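Workshop tips: recording pick-and-place examples on a small arm

Astarix Workshop Notes, January 2018

These tips are intended for members who record demonstrations at the Skallby benches for use in training. They assume that the arm has been assembled and calibrated, and that the recording software has been installed. Safety rules for the benches are set out separately and must be read first.

Preparing the bench

Wipe the tabletop before each session and leave it to dry fully. Mark the start area with short strips of tape and do not move them until the set is complete. If a strip lifts, press it back into the same place or begin a new set under a new name.

Check the light at the hour when you intend to record. Strong daylight on a pale surface can hide the edge of an object from the wrist camera. A blind, half drawn, is usually enough. Some variation between sessions is welcome, but a set in which every example shares the same bright patch will teach the system very little about any other condition.

Tighten the screws on the gripper housing before the first example. A finger that works loose during a session changes the grip slightly, and the change is hard to find afterwards.

Choosing and holding the object

Begin with plain shapes. A wooden cube is suitable because its flat sides meet the fingers squarely, and a strong colour helps it to stand out from the table. Bring the fingers down on either side, close them slowly and pause for a moment before lifting. Members who are new to the controls tend to close and lift in one movement — this should be avoided, as the pause gives the recording a clear point at which the grip is made.
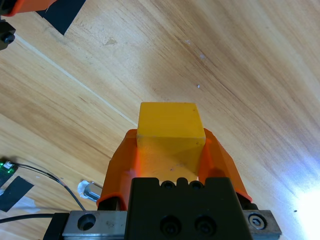 Yellow cube between the gripper fingers, as recorded by the wrist camera.

Turn the cube a little between examples and vary its position within the start area. Include positions near the corners as well as the middle. Approach from the same height each time until the first 20 examples have been checked; after that, the height may be varied.

Keeping good records

A first set consists of 300 examples of a single task. Stop after every 20 and play back the last few. Look for missing pictures, late starts and recordings that end before the arm has returned to rest.

Failed grips should be kept, but in their own folder. In an earlier Kioko set, failed and successful attempts were stored together, and only 169 examples could be used without sorting the whole set by hand. Label each attempt at once, while the result is fresh in the mind.

Give every set a short note stating the task, the object, the operator's initials and any change made to the bench. Write the note in full sentences. Notes such as "as before" are of no help to a reader in May.

Storing the finished set

Copy the folder to the Lendix store on the day of recording and open one file from the copy to confirm that it plays. The store accepts up to 2000 files in a folder — larger sets should be divided by session. Switch off the arm at the wall once it is at rest, and return the objects to their labelled drawer.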